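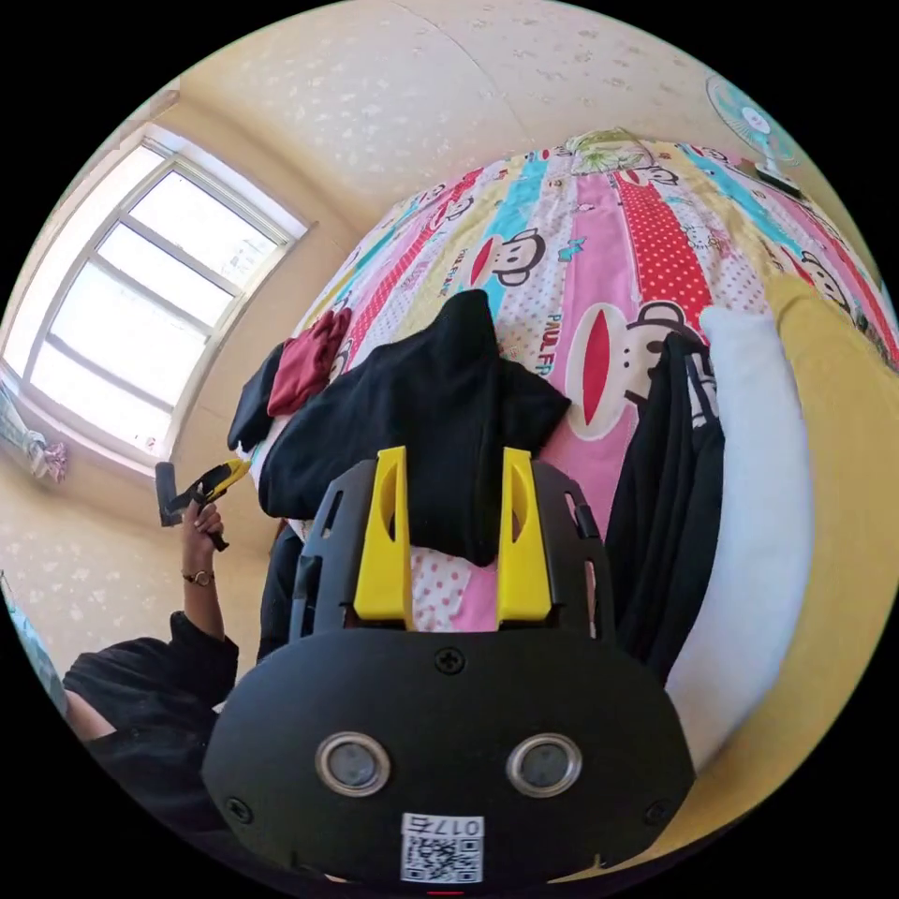

Frimpong Paper, the small family stationery firm in Bereck, launches the Brillari Bedtime Diary on 5th July. It's a paper diary for parents of children who won't go to sleep. Forty pages, one for each night, plus the inside covers for scribbling on. No app, no login, nothing to charge. Parents fill in a few lines at the end of the evening – what time, how many stories, what the row was over – and look back when they've got the energy. Some of the prompts are very ordinary. One asks what's on the bed. A brightly striped duvet like the one in our photo would go down as "stripes", and if the same child sleeps better under stripes than under dinosaurs, well, now you know. Early testers wrote more in that box than in any other.

The diary grew out of a blog. Our founder has been writing about home life with two boys for years, mostly late at night, mostly with cold tea. Posts about bedtimes always got the most comments. Long ones too. People wanted to compare notes and half of them couldn't remember what had happened on any given night, only that it had been awful.

"I kept my own notes on the backs of envelopes," says our founder. "Then I lost the envelopes. My eldest went through a stage of coming down four times a night for water and I was sure it went on for months. When I finally wrote it down properly it was nine days. That cheered me up no end, I can tell you."

Each page has a space for the evening meal, a space for bath or no bath, a line for who did bedtime, and a bigger box marked Anything Else. Grown-ups get a line as well, for how they felt at the end of it. There are no charts and no stars. We did try stars in the first version and the children in our test homes argued about them, so out they went.

The Brillari comes in 2 sizes, one for the kitchen drawer and one small enough for a coat pocket or a changing bag. Both cost £4. The pocket one has slightly thinner paper so go easy with felt tips. Covers are plain yellow or plain green. A blue one may follow in November if these sell.
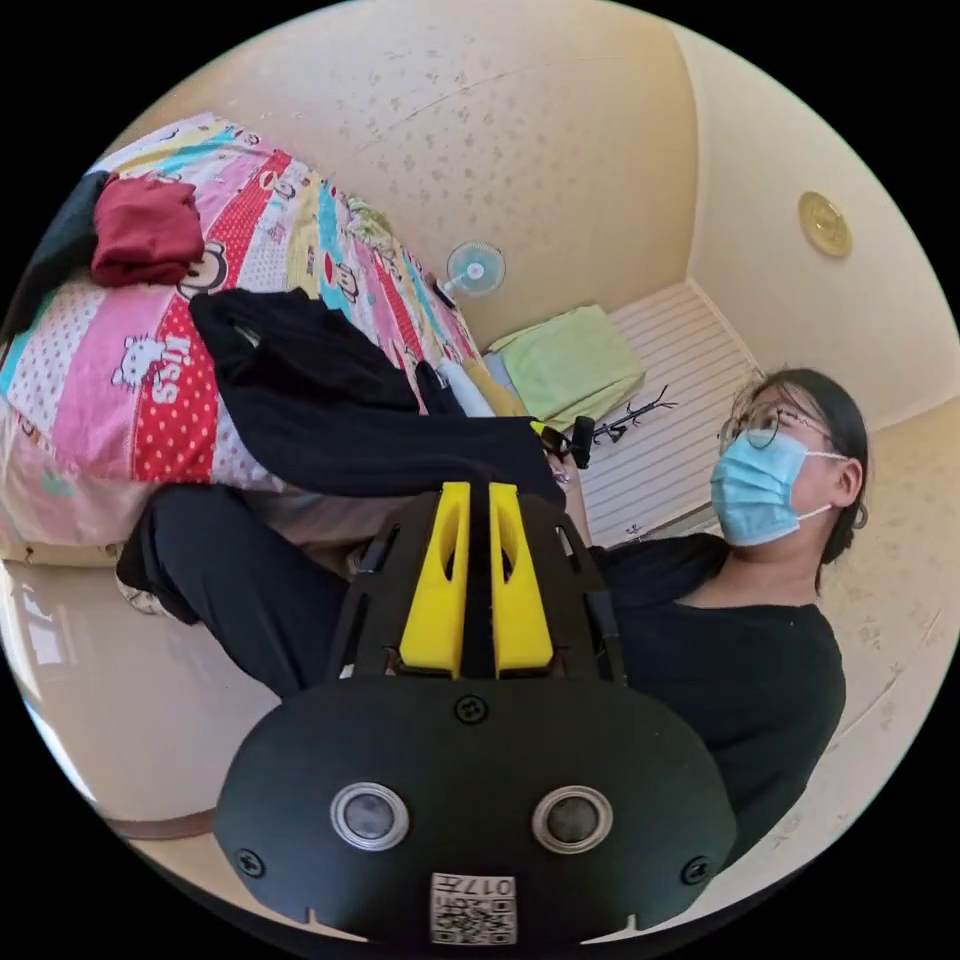

Glasses, a light blue mask and a moment to lean back.

The first print run is 2271 copies. An odd number, yes – it's what the printer could get out of the paper we had bought. When they're gone there will be a wait for more, as we only print twice a year.

Copies will be on sale at the Resari bookshop in Bereck from opening time on launch day and by post from Frimpong Paper. Postage is extra. Resari is also putting on tea and squash in the back room for anyone who wants to come in and have a look, children very welcome, pushchairs fine, the door is wide enough. There'll be a table with pens and spare pages to try out. Please don't bring dogs as the shop cat won't have it.

A word on what the diary isn't for. It's not medical advice and we are not sleep experts, just parents with bags under our eyes. Anyone really worried about a child's sleep should talk to their health visitor or GP. Some of our testers did take thier pages along to an appointment and said it saved a lot of umming and ahhing, but that was their own idea.

"My youngest wants it known that he is a very good sleeper now," adds our founder. "He is not. But he does like reading back what he was like when he was little, by which he means February."

ENDS

Notes to editors

Frimpong Paper makes notebooks, wall planners and lunchbox notes for families. Everything is designed at a kitchen table in Bereck and printed in the next town.

Review copies of the Brillari Bedtime Diary in either size on request. Please say which colour, and give a full postal adress including postcode. We can't send review copies abroad this time, sorry.

Sample pages can be sent by email. Interviews by phone, mornings best, not between three and four as that's the school run.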